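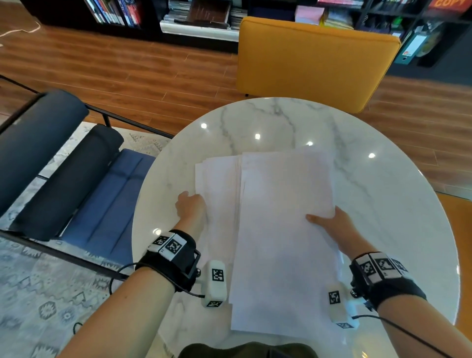

One reader wrote to us that a stack of paper should always be knocked straight on its long side first, and only then on the short side, and that we do it in the wrong order in almost every gallery. We have tried it both ways now. The reader is right about thick paper. With thin paper we still prefer the short side first, but we accept the correction.

**The white sheets on the marble table.** The main part of the stack makes a tall rectangle, and a smaller group still sticks out on the left. One hand holds the left edge, the other lies flat on the top sheet.

## Loose pages, April

This gallery belongs to the Skoltarley notebook, our small project in Latell for people who like to make their own books from loose sheets. The April page is about the work before the sewing: bringing the paper together, making it straight, and dividing it into parts. It is quiet work and it takes longer than one expects. The round marble table with the gray lines is pleasant for it, and the lounge chair with the blue seat and the two dark navy bolsters stands close by.

Our order for this month was 414 sheets of plain white paper from Okstead. We divide them into sections of 4 folded sheets for the small notebooks and 5 for the big ones. The small ones open better. The big ones look more serious on a shelf, but the fold is thick and it wants to spring open again.

### Some notes on a smooth table

Marble is good for sliding paper and bad for stopping it. If you push a stack from one side only, the lower sheets go away with it and the upper ones stay behind. Keep one flat hand on top, without pressing hard, and move the edge with the fingers of the other hand. For a large stack, take out the part that is not straight, turn it, knock it alone, and put it back.

A round table gives you no straight edge to compare with. We use a long ruler, or the inside of a box lid — the lid is faster.

Do not lick your finger to separate the sheets. It leaves a small wave in the corner, and after pressing you will see it on every page.

### Sizes and covers

The small notebook is half of a sheet, the big one is the full sheet before folding. Covers come from Arnardóttir, in gray or dark green, and they must be cut 2 millimeters wider than the pages on each open side. If your stack was not straight when you measured it, the cover will be wrong too, so please measure after knocking.

The sewing pages will be added in May.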